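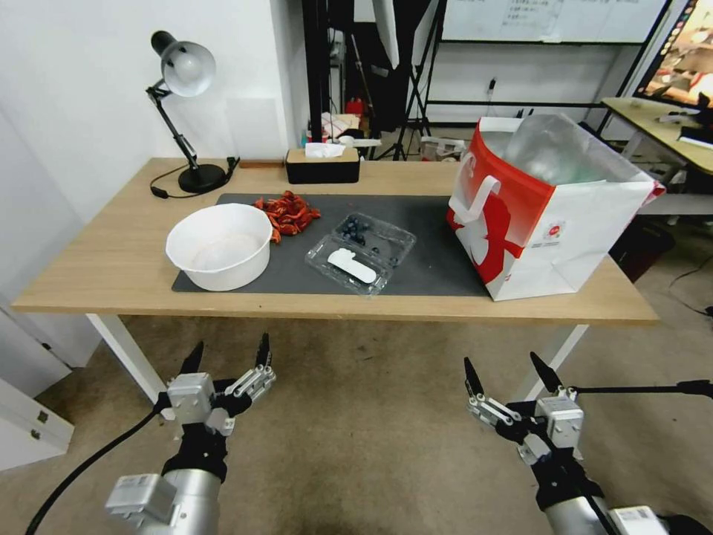 A clamshell of blueberries on the mat, between the white bowl and the paper carrier bag.

Soft fruit at the desk

September 8, 2020

Eating at a worktable is mostly a problem of containment. Fruit rolls, dried goods shed fragments, and packaging takes up more room than the food it came in. The arrangement shown uses a mat, one bowl, one bag and a box of tissues, and it covers most cases.

The mat comes first. It should be dark enough to show crumbs and large enough to cover most of the working surface. A rectangle that stops short of the table edges leaves a strip at the back for things that stay put, such as tissues. The Zitari desk mat we used at home for this feature wipes down with a damp cloth and dries flat in 30 minutes. The Oswood version is thicker, holds a bowl more firmly and takes most of an afternoon to dry.

Blueberries are best left in the clamshell until they are wanted. The box is vented, the lid keeps dust off, and the berries store better unwashed. Rinse a portion, drain it and tip it into the bowl. For one person 100 g is a reasonable portion. Berries gather at one end of the box as soon as it is tilted, so check underneath for split fruit before putting the rest back in the fridge. One soft berry will mark its neighbours within a day or two.

The bowl should be round, wide at the rim and light in weight. White plastic is adequate. Pale residue at the bottom is easy to miss against white, and a bowl that has held yoghurt or milk should be washed before fruit goes in. A capacity of 600 ml leaves room to turn the berries over without losing any across the table.

Dried foods need more care than fresh. A loose heap on the mat is convenient for sorting and poor for anything else. If the heap is chillies, keep it well away from fruit, and wash hands before touching either the berries or the eyes. Dried shrimp carries its smell into an open bowl. Both belong in a lidded jar once sorted. Hrynyshyn makes a squat glass jar with a wide neck that suits either, although the lid is stiff when new.

A stiff paper carrier will stand on the table with its handle folded down over the front. It is useful for dry packaging. Line it with a clear plastic bag if anything damp is going in, and leave the liner standing above the rim so that it can be gathered and tied. Empty it every 2 days in warm weather. From October it can go longer.

Lamp cords should run behind the base, clear of the mat. An articulated lamp such as the Rustov can be placed at the far end and the arm swung in when sorting. Position the shade low enough to show stalks and bruises, and move it back before eating.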